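**Hollar Countertop Cutting Board, Bamboo**
Kitchen equipment list, item 41

The Hollar board is a rectangular bamboo cutting board with rounded corners, supplied to furnished apartments under the Trosedix housing agreement. It is issued as part of the standard counter set, together with a two-slice toaster, a toaster oven and a covered pot. Residents may keep it flat on the counter or stand it upright when the space is needed.
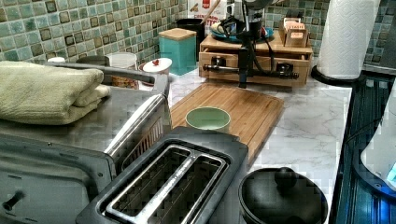
Bamboo should be washed by hand in warm water with a small amount of dish soap. Do not soak the board or place it in a dishwasher. Dry both faces with a towel and let the board stand on its long edge overnight before it is put away. Food-grade mineral oil may be applied every 4 weeks. Boards with open splits along the grain must be withdrawn and reported.

**Use near heated appliances**

The board is not a trivet. Pots taken from the stove must be set on a Mostar pad, available on request. Toaster ovens may be set as high as 400 °F, and the board must not touch the housing while the oven is on. Towels and cloths are to be removed from the top of any oven before it is switched on.

**Ordering**

Boards are packed 2 to a carton. Replacement requests are addressed to Parvathi Nadar, Household Equipment, and should state the apartment number and the item number given at the head of this page. The former Brinkmann board is no longer stocked.

Revised January 25, 2018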